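Sorting setup for the Konach floor, thread. Three gray fabric bins in a row on one table, one printed card in front of each: Bottle, Plastic, Can. Glass goes under Bottle.
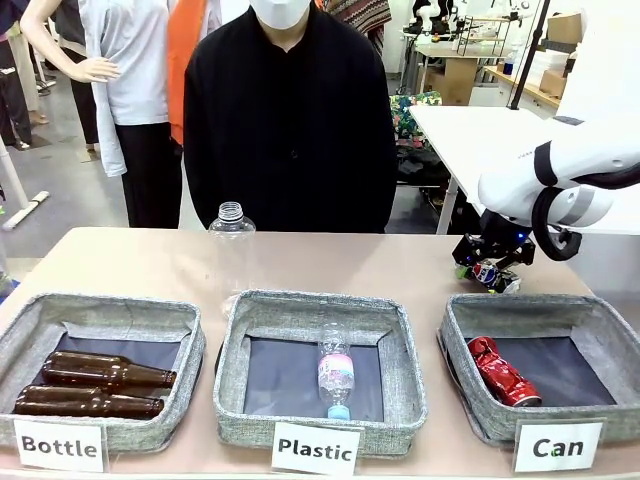

Konach Floor Notes
Recycling and fixtures lead, Perrin site

2/ Cards are black on white, one word each. Earlier version had a 19-word rule sheet taped to the wall. Error rate did not change when we removed it.

3/ Bins are soft-sided with padded rims and a dark lining. Clear plastic is easy to see against it. Brown glass less so under weak light.

4/ Brown bottles go in lying down. Upright they tip when the table is bumped, and a 300 gram bottle will fold a fabric wall.

5/ Crushed cans are fine. Caps stay on plastic bottles if they arrive that way. Loose caps go in the Hilel tub, emptied at 5.
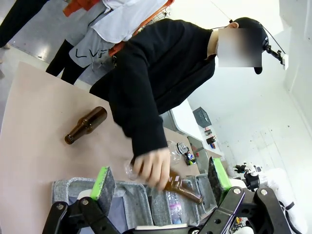 Brown bottle in hand, a cup and a container farther along the table.

6/ Open item: clear cups. Plastance takes them with the bottles, the previous hauler did not. Card still says Plastic, so they go in the middle bin until the January pickup sheet arrives.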